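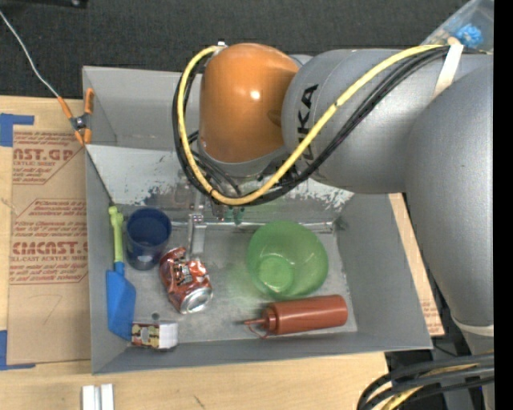 Sorting the odds and ends bin

The grey metal bin on the side table collects whatever has no fixed place in the kitchen. I emptied it on Tuesday, the first time since June, and noted what should stay.

Tools with long handles do best flat against a side wall. The spatula or brush with the lime-green handle and blue blade goes there, handle to the back. Cups take more room than they ought to. The dark blue one is see-through enough that small things dropped inside can still be found, so I use it for bag clips – 4 of them at present.

Drinks cans are a separate matter. A full one weighs enough to roll and dent its neighbours, and Emiko Tsuji has asked that they go to the larder shelf, 54 cm off the floor.

The paint at the rear is chipped and scraped. I rubbed a test patch with 60 grit, which was too coarse. Finer paper next, then 2 thin coats of primer. Kálmán Magyar has half a tin left over and will drop it round.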